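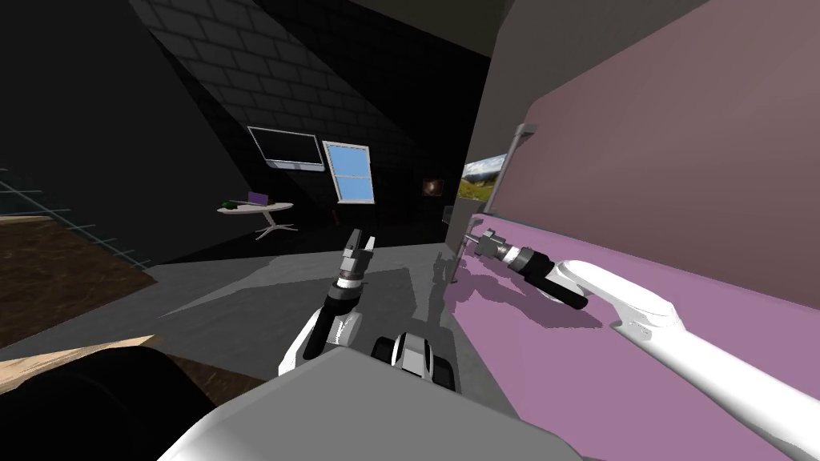
Mauve cabinet and pink countertop, rendered view.

Winddale Household Water Survey, progress report to the Iker Fund, 2019-12-21

Sampling is complete at 88 homes. The laboratory has returned 1,129 results – lead, copper and hardness.
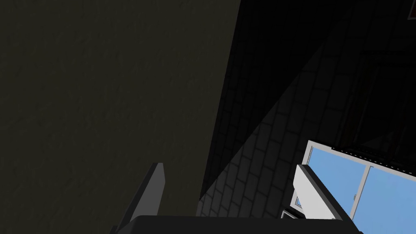
Of these, 17 exceeded the action level for lead, all in homes with original service lines. Repeat samples are scheduled for January.
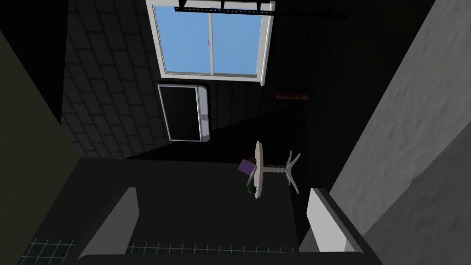 Is the project within budget?
Spending is on plan, apart from higher courier charges.

Two meters failed calibration and were replaced.
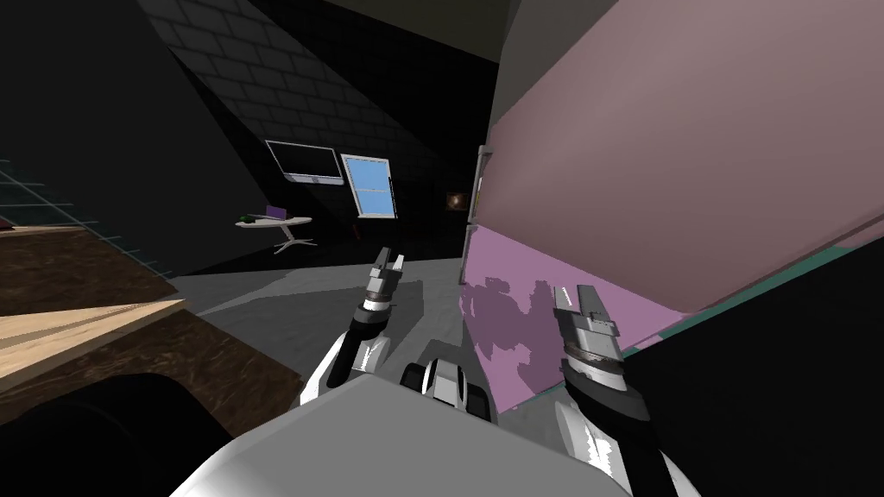
When will residents receive their results?
Letters go out after the repeat samples are analyzed.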